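3.2 Floor piles as a holding stage

Most of the homes we visited in Brorham had at least one pile. By pile we mean things put down together on the floor with no container round them, waiting for a decision. Residents rarely called it storage. "Its just stuff I'm getting to," one told Salamatu Danladi, and we heard versions of that in nearly every interview. Coding followed the Hosoda sheet (Appendix B), one line per item, 3343 lines in total across 41 households.

Piles were mixed. That was the main finding and it held up in both rounds. Tape next to packets, gloves next to small boxes, a tray on top of a bag. Things of one kind were seldom kept together, even when a shelf for them existed two steps away. Figure 4 gives one pile on a carpet with printed letters and numbers, a glove with a pink cuff near the left of it and a roll of blue painter's tape toward the center. 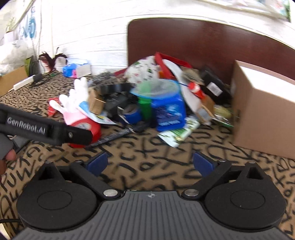 Figure 4. Mixed pile on carpet.

Sorting order was less mixed than the piles. Residents went for soft things first, bags and gloves, then boxes. Tools last. Small packets got moved more than anything else, often from one spot on the floor to another with no real progress, and we had to add a code for this (MV-0, moved but not sorted). Mio Ogura recoded the early visits by hand once the code was in. Two visits could not be recoded, notes too thin.

Flexible items were the hard case. A bag with something in it can be coded as a bag or as its contents, and the two coders split on this more than on any other line. We settled on coding the bag only, unless the resident opened it. Same rule for zip bags, same for closed boxes. Rigid trays were coded as containers even when nothing was in them, which probaly inflates the container share a little.

Where the pile stood mattered too. Against a wall or a piece of furniture, mostly. Open-floor piles got sorted sooner, see 3.3 for times per visit and the November follow-up.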